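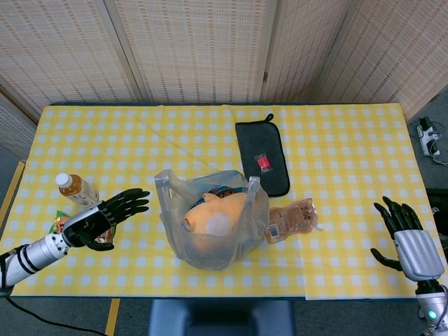

The laundry in Tolstead takes in table linen from 88 restaurants, inns and church halls, and the woman who runs it has been doing so for most of her working life. She agreed to talk on a Sunday, the one day the machines are off, and she wanted to start with checks. Plain white cloths are the bulk of her trade, but she says the small places order color, and a yellow-and-white checkered tablecloth is the sort of thing she means. "Yellow is hard," she said. "People think red is hard, but yellow goes pale in the wash and stays pale, and then the new one you bought to match it doesn't match."

She took over the business from her father-in-law, who had run it with two machines and a van. At the time the shop did shirts, bedding, and a few tablecloths on the side. The shirts went first. A dry cleaner opened in Nekley with a drive-up window, and within a year she had lost most of the office workers. The bedding went when the larger of the two hotels put in its own equipment.

"So I had tablecloths," she said. "I didn't pick them. They were what was left."

She drove to every restaurant between Tolstead and Litell with a price sheet. A lot of them were washing their own cloths in a home machine in the back, or sending them home with an employee. She told them she would pick up on Monday and bring everything back by Wednesday, pressed. That is still the schedule, with a second run on Thursday for the busier accounts.

Asked what the work consists of, she said it is mostly sorting. Every bag that comes in is emptied onto a long bench and gone through by hand. Forks turn up, and so do napkin rings, reading glasses, corks and once a hearing aid, which she mailed back. A steak knife in a washer can ruin a drum seal, so the sorting is never skipped, even in the week of Thanksgiving.

November is the worst month. Last year the shop handled 1,243 cloths in the four days before the holiday, and she knows the number because she bills by the piece. She had three people on the press and slept on the office couch two of those nights. She has since told her larger accounts that anything for Thanksgiving must be in a week ahead, and most have gone along with it.

She has firm views on stains. Red wine doesn't bother her. "It looks terrible and it comes out," she said. Candle wax takes longer, as it has to be scraped and then pressed through paper. The stains she dislikes are cooking oil and turmeric. Oil will disappear in the wash and come back under the press as a gray shadow, and by then the heat has set it. Turmeric she treats once and then sends back with a note.

She does not use much bleach. When she started, everything white was bleached every time, and a cotton cloth lasted perhaps a year. She now uses an oxygen product at a lower temperature with a longer soak. A good cotton cloth should go through 300 washes before the hem starts to fail, she said, and the hem nearly always goes before the middle does. The shop re-hems for a small charge. One of the women on the press does it on a machine set up by the window, in the slow hours after lunch.

On the question of cotton or polyester, she was less definite than I expected. Polyester comes out of the dryer almost flat and keeps its color. It also holds grease, and she doesn't care for the feel of it. Most of her accounts have moved to a blend. The inn on Mathew Street still sends heavy cotton, with napkins to match, and she charges them more because each piece has to go through the press damp and can't be left in a pile.

I asked how a person should look after a tablecloth at home. She thought for a while before she answered.

"Shake it outside before you wash it. Crumbs turn to paste," she said. "Don't fill the machine. If you own one good cloth, wash it on its own. Take it out when it's still a little damp and iron it on the back. And don't fold it the same way every time, or it'll wear through on the folds."

She rolls her own, on a cardboard tube from a fabric store, and keeps it on top of a wardrobe. She has only the one. At most meals her family eats off a bare table.

Her prices went up in the spring, when the gas bill did. A standard square now costs 50 cents more than it did last year. Two accounts left and one of those has come back. The water bill worries her more than the gas. The town has talked about a new rate for commercial users, and a laundry has no good way to use less water past a certain point. She looked into a system that saves the last rinse and uses it for the next first wash. The quote was more than the building is worth, by her account, and she put it in a drawer.

She would like to stop in a few years. Her son does the driving but has said he doesn't want the shop. A company from outside the county has asked about buying her list of accounts, without the building or the staff. She hasn't said no. The people on the press have been with her a long time, and she wants to know where they would go.

Before I left she showed me the shelf where the unclaimed pieces are kept. There were lace runners, a Christmas cloth with a burn in it, and a stack of green napkins from a restaurant that closed. She holds them for two years and then gives them to the school in Litell for the art room. The green napkins were due to go in the fall.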